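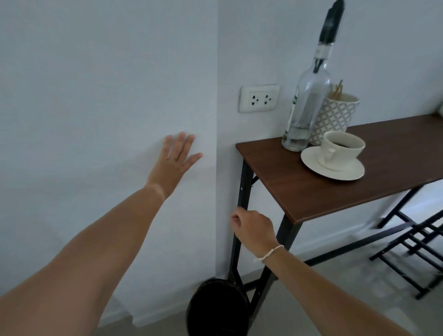 15/08/2022

Springboards, second go. Writing this up before I go home because last time I left it till morning and the notes consisted of "left one odd, see photo" and no photo.

Where we'd got to: Islow want all their boards back for the start of term in September, and they have a complaint about one of the two Nuvari boards, which according to the coach "throws people to the right". The gymnasts have apparently been compensating by running up slightly left of centre, so if I fix it they will all now go off to the left and I will hear about that too.

The other Nuvari is fine, nobody complains about it, and it's therefore the reference. The Sýkora pommel horse is also here, in pieces, and is a separate misery (see below).

Stripped the bad board down first thing. Carpet off, which took longer than it should have. Someone has re-stuck it at the front end with a glue that has gone the texture of toffee, and it came away in strings and got on the bench, the scraper, the radio and me. White spirit did nothing. Warm air and a blunt scraper did it eventually, going with the pile. Against the pile you get a bald patch. There is now a bald patch, front right, small.

Deck has no cracks that I can find. Flexed it over the trestles both ways and listened, then ran a cloth along the edges to see if it snagged. It didn't. Bolts all present and all done up, though two had the wrong washers, the kind that come from somebody's kitchen drawer. Replaced both and put the old ones in the tin of shame.

Springs next. My theory was one tired spring on the right. Pressed each of them in the jig with the same weight and wrote down how far it went. The pair that matter are the front ones:

front left 23 mm
front right 31 mm

So that's that, I thought, and went and had a cup of tea, pleased with myself.

Then Szu-yu Kwan came in, looked at the numbers and asked whether I'd swapped them over. Meaning had I put the left spring in the jig on the side where I'd had the right one, and the other way about. I had not. I said the jig was fine. She said she was sure it was and would I swap them over.

Swapped them over. The supposedly dead spring gave 24. The supposedly good one gave 31. So the spring is fine, both are fine, and the jig has a lean on it. The foot on the right side has been sitting on a lump of hardened glue, very probably since the horse was last in. Chipped it off, checked the base with a level, did the lot again. Everything now comes out at 23 or 24, including the back ones, which is as close as that jig is ever going to get and closer than it deserves.

Note to self and anyone else using the jig: level on it BEFORE, every time. I've written this on masking tape and stuck it to the upright. I've also gone back through the book, and the set we did for the school in spring has the same pattern, worse on the right all the way down the page. We replaced those springs. They were probably all right. I have the old ones in a box and will put them through again when I'm feeling strong.

So: board throws to the right, springs are even, deck is sound. What's left is the frame or the feet.

Turned it over. The rubber feet are a mixed lot, as usual. Three are originals, worn smooth and gone shiny, and the one at the back left is newer and noticeably fatter. I'd looked straight past it when it came in. It isn't a bad foot, it's just from something else, a bench perhaps, and it lifts that corner enough that the board rocks when you lean on it. Kwan stood on it and shifted her weight from one side to the other and it went clonk. She did this several more times than was strictly needed.

A board that sits high at back left and rocks onto the front right when you land on it would do more or less what the coach describes. I'm not going to swear to it. We need to try it with a proper person running at it, and the proper person isn't going to be me, following the business with the mini-tramp.

Fix is a matched set of feet. I rang Clovitz for them. Clovitz have them, in a choice of black or a blue that I'm told is popular. Ordered black. They wanted to sell me a deck as well, and a carpet, and a set of springs, at which point you've bought a springboard and kept the old one as a souvenir. Feet only. They'll come in the post with everything else we've been waiting for, i.e. in their own time.

While waiting: bodged a temporary set out of the old rubber mat, cut with the hole punch and glued in a stack, all four the same height to within what I can see. It's stopped rocking. Marked them TEMP in paint pen on the underside so they don't become permanent, like the temporary handle on the big door.

Drop test on temporary feet. Sandbag off the hook onto the middle of the sweet spot, same height each time, and watch which way it comes off. It isn't science, a sandbag has no opinions about its approach, but it does show up anything gross. It flopped off forwards every time on the reference board. On the repaired one it flopped forwards as well, apart from once, when it went left, and I think I'd let go of it badly. Then we put the fat foot back on for a comparison and it went off to the right most goes. Good enough for me to stop looking at springs.

Carpet goes back on tomorrow with the proper contact adhesive and no improvisation. Leave it under boards overnight. The bald patch I propose to say nothing about and see who notices.

Pommel horse

The Sýkora. Oh dear. Leather's in better order than I expected, dry along the top seam but not split, and it's taken a first coat of the balm without going dark. The trouble is the pommels. One of the two has a wobble you can feel with one finger, and the bolt for it goes down through the body into a captive nut that is no longer captive. It turns with the bolt. You can hear it in there going round and round, having a lovely time.

Options as I see them:

– Get in from underneath, which means taking the base plate off, which means the bolts that I sheared one of last time.
– Wedge the nut from above with a thin screwdriver down the side of the bolt. Tried it. Lost the screwdriver tip, now also inside the horse.
– Give it to Kwan.

She'd like to try from underneath with some heat and patience, and says the second of these is what was missing last time. Fair. She's going to soak the plate bolts in penetrating oil tonight and again in the morning before anyone touches them with a spanner, and I've promised to stay at the other end of the workshop.

The tip of the screwdriver has to come out while we're in there. It's not doing any harm but it rattles, and a horse that rattles will be back here within a month with a note tied to it.

While the leather was being balmed I measured the pommel height and spacing against the sheet, and they're within what the sheet allows, though the spacing on this one is at the wide end. Left it alone. The lads at Islow are used to it.

Odds and ends

Chalk. There is chalk inside everything. I took the back off the radio to get the toffee glue out and there was chalk in that as well, and the radio has never been inside a gym in its life.

We're low on the middle size of washer, on contact adhesive, and on blades for the carpet knife. The blades in the drawer marked NEW are not.

Somebody has borrowed the good level and put the bad one back in its case. The bad one has a bubble that settles wherever it likes. For today's work I used the little one out of my own bag, and I've checked it by turning it end for end, so the jig figures above should stand. If the good one is in your van, please look in your van.

Islow rang at lunch to ask if the boards would be ready. I said one was ready now and the other was nearly ready, and they asked which was which, and I found I had to go and look. Labels on both now, tied to the frame, not stuck to the carpet.

Still to do:

carpet back on, bad board
proper feet when Clovitz send them, take off the TEMP ones and throw them AWAY
new feet for the good board too? its own are pretty shiny. Ask Islow if they'll pay
horse base plate (Kwan)
screwdriver tip
re-test the spring set from the school, jig level this time, and work out what to say to them
second coat of balm once the first has gone in
ask the coach to send someone light and someone heavy to try the boards, and not tell either of them which is the mended one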